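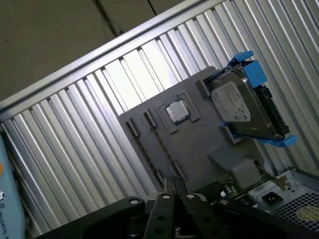 Last year's section said the longer fingers were better and the comparison was a waste of an afternoon, and they may be right about the fingers. The afternoon stays. They formed that opinion after 4 grasps apiece, which is enough to form an opinion and not much else.

Week 3: Comparing grippers on the PC parts board

Read the Ornurton mounting sheet before you come in. The Zarei fingers and the Ziltix fingers use different screws, and each set of screws will go a little way into the wrong holes — far enough to make you confident.

The task is the same for both. Approach the hard drive in its blue caddy, close, lift clear of the plate, put it back. Then do the CPU, which sits in a raised socket frame and gives the fingers much less to hold. Leave the memory slots alone this week. The power supply is an obstacle, and it has won most of its arguments with past sections.

Log every try, including the ones you would like to call practice. The pooled log from earlier terms has 3,288 tries in it, of which over 465 carry no finger type at all and are therefore of interest mainly to historians.

Things to watch from the wrist camera:
Glare off the ridged metal panel and the CPU lid. Set exposure by hand.
Tilt. The plate can look level to you and steep to the camera. Trust neither.
Finger tips against the lower edge of the plate on approach.

Change one thing at a time. If you swap fingers and controller gains together, you have compared nothing with nothing.

Write-up: two pages, one plot per part. The Custbridge template is fine if you delete its sample results first.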